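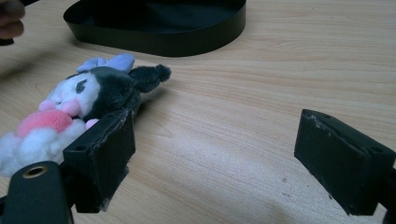

Notebook, Hekine manipulation project - April, entry 16

Status

Soft-object task, plush toy to black tray. Rigid blocks are finished and will not be revisited unless the calibration changes. Present for the session: Abdelghani Abdel Hamid and me. Started 2:10 pm, stopped when the lab closed.

Setup

Hand-held gripper, both black finger pads on, same pair as last entry. Pads are worn: gray patches on the top faces and scuffing along the rims. Decided to leave them on until the current set is complete so the contact surface does not change halfway through. Replacement pads are printed and in the Flendico drawer, lower bin, not yet drilled.

Toy goes on its side, head pointing away from the tool and to the right. Left pad against the toy, right pad out over bare table, then close. The approach from directly above the head was dropped in entry 14.

Observations

1. The ear is the main problem. It is long and black with a round pom-pom at the tip, and when it lies flat toward the right it falls in front of the tray wall. The segmentation script merges the two whenever the gap is narrow. Dark ear, dark tray, soft shadow in between. Raising the threshold separated them but then lost the lower edge of the hood.

2. White body against pale wood is also weak, though less so. The pink patch on the body is a reliable feature when the pad does not cover it. The pink muzzle is better. The lavender bow is the best of all; nothing else on the table is near that color. Switched the pose reference from the eye to the bow. The eye drops out as soon as the head rolls.

3. Grasp width. The script was still using the preset from the foam cube, which lets the right pad stop well before the plush is held. Closing further works, but the body compresses a long way before there is any resistance. Lifted by the head in three attempts and the toy swung each time. Lifted by the body it stays level. Grasp target moved to the body, just below the muzzle.

4. Release. Fur catches on the frayed edge of the left pad. Twice the toy came back up with the tool after opening. Tape over the edge would fix it but adds a shiny strip in view. Not done yet.

Data

114 demonstrations kept, 7 thrown out. Of the discarded ones, four were tracking dropouts during the lift, two were the release problem in item 4, and one was my error (recording not started until after contact). The class target is 2,000 across all groups, so our share is behind but not badly. Zerouali is the export format this term; the converter now runs without the timestamp warning after Abdelghani pinned the older version.

Check that the converter preserves gripper width at full rate. Last month it was silently resampled and the width trace came out as steps.

Disagreement, unresolved

Abdelghani wants the tray moved farther from the toy in every start position to get rid of the ear problem. My view is that the model has to deal with it at some point and the close starts should stay in - they are the only ones that test anything about the mask. Compromise for the next session: half the starts close, half far, tagged separately so they can be split later.

Next

- Tag field for tray distance, two values.
- Retrain the mask with the bow labeled as its own class.
- Drill replacement pads. Same hole position as the current pair, check against the jig first.
- Repeat the body grasp with the toy face down. Not tried so far.
- Ask for the bench from 1 pm so there is time for a calibration run at both ends of the session.

Calibration file used today is the one saved under "noritz_b". The file without the suffix is the old finger length and should be deleted once the block runs are backed up.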